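Vuteck Helpdesk
Ticket: Label printer at Hadport skips every second label
Status: Closed
Opened: 2024-08-15
Site: Hadport, goods-in office
Product: Vornomano desktop label printer

Problem as reported
The printer feeds a blank label after each printed one. It began after the site changed to a new roll from Farías. The stock sheet still prints correctly on the office laser printer, so the fault is not in the stock program.

Step 1. Check the label size
The driver was set to the old label, which is 2 mm shorter than the new one. Size corrected and saved. Test print of four labels: two printed, two blank. No change.

Step 2. Recalibrate the gap sensor
Held the feed button until the light flashed, then let go. The printer fed a short length of labels and stopped in the right place. The next test was better, but the last label was still blank.

Step 3. Check where the labels are used
The site asked whether they could carry on by hand in the meantime. Yes. The labels go on the small parts trays, and a handwritten tag with the part number and bin is fine until the printer is back. Write in capitals and enter the tags in the stock program at the end of the shift.

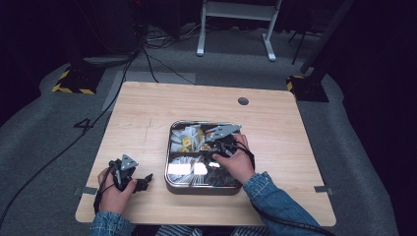
Step 4. Clean the sensor and reload the roll
Sensor window wiped with a dry cloth. There was a smear of label glue on it. Roll reloaded with the guides pushed up to the paper, and calibration run again. A full batch printed with no blanks.

Result
Fixed. Cause was glue on the sensor, made worse by the wrong label size in the driver.

Follow-up
Driver setting copied to the second PC in the office. Site to wipe the sensor at each roll change. Spare print head is on order and due in December, not linked to this fault.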